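late, almost midnight, writing this fast before I lose it

Drove back from Clekarville today. 258 miles. My back is a board.

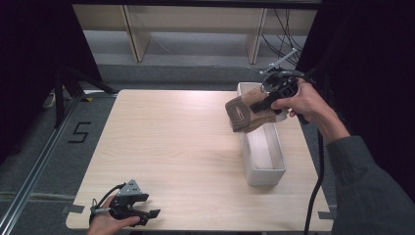
So. The house. I said I'd write down what I think before everybody else's opinion gets in my head, and it's already half too late, my sister called twice while I was on the road and my aunt left a message I haven't played yet.

It's smaller than I remember. The kitchen especially. I had this idea of a huge kitchen with a huge window over the sink and it's just a window. Still looks out at the pear tree though. The tree is in bad shape, one whole side gone gray and dropping bark. I stood under it for a while like an idiot with my coat open.

Roof: bad over the back bedroom. Stain on the ceiling the shape of a boot. Gutters full of dirt, actual seedlings growing in there. Furnace is a Merkness, old old old, the man who came to look at it whistled when he saw the tag. He didn't charge me. Said he just wanted to see it run. It ran. Smelled like pennies.

Water heater fine. Wiring, who knows. Two outlets in the front room dead.

Price they want is fair, I think. I keep saying fair and then I do the math on the back of something and it stops being fair. Needs 2000 just for the patch on the roof, and that's the cheap guy, the one who didn't go up the ladder. If the other one comes back higher I don't know. Then there's the taxes, 694 still owed from last year, which somebody could have mentioned before I drove all that way.

Stopped in Ventura Street on the way out of town, the bakery that used to be there is a place that fixes phones. Sat in the car and ate crackers. Thought about grandma walking us down there for the seeded rolls, she'd make us carry one each and we weren't allowed to bite it til we got home. My sister always bit hers. She would turn the bitten side in toward her coat. I can see that so clearly, and I couldn't tell you what I had for dinner three nights ago.

Things I want to remember about the house, no order:

- the third stair still makes that noise
- the closet under it smells the same, exactly the same, floor wax and onions
- pencil marks on the pantry door are still there, mine stops at age 8, my sister's keeps going
- the upstairs hall is cold even with the heat on
- someone painted the bathroom green. bad green
- no curtains anywhere and it was so bright

The pantry door got me. I was doing fine, had the tape measure out, being very businesslike, and then there was my name in her handwriting with the loop on the end. If we don't buy it I'm asking for the door. I don't care how that sounds. They can have a new door.

Ok what else. Neighbor on the left came over the grass in slippers to say hello. Remembered my mother. Did not remember me, which is fair, I was short. Says the street floods at the corner in March but never as far up as us. Says the people across are nice but loud. Says the plow comes late. I liked her a lot. She asked was I going to live in it or rent it out and I opened my mouth and nothing came. Said I'd have to see. She gave me a look.

Because that's really it isn't it. Would I live there. I keep picturing the mornings and not the rest of it. I picture coffee and the pear tree and then I don't picture driving to work, or February, or being 21 minutes from a grocery store with the plow coming late. My sister says I'm in love with being seven. She said it nicely. Then she said she'd go halves, so now I don't know what she thinks either!

Called the bank from the gas station. On hold so long the pump shut off its little tv. They want pay stubs, two years of tax stuff, a letter about the gap when I was between jobs. A letter. Saying what. Was tired, looked for work, found some. I guess I'll dress it up.

The Omisus people emailed about the inspection, they can come out next week or not til the end of January. Next week is too soon, I'd have to ask off again and I've already asked off twice. But January means snow on the roof and then he can't see the roof and the roof is teh whole question. So next week. I'll ask tomorrow first thing. Don't put it off till lunch, you know how you get by lunch.

Dinner was toast and the last of the soup. Too salty. Ate it standing up.

To do:

- ask for the day
- find the tax folder (hall closet? under the bed?)
- call second roof guy, make him go UP the ladder
- play aunt's message
- ask who to talk to about the 694
- milk

Car is making the noise again on left turns by the way. Not dealing with that this week.

Also I took a pear. There was one decent one still up there, hard as a rock, little brown spots. It's on the windowsill now. Going to give it a few days and see if it softens.

12:20 already. Bed. Phone's off, she can call again tomorow.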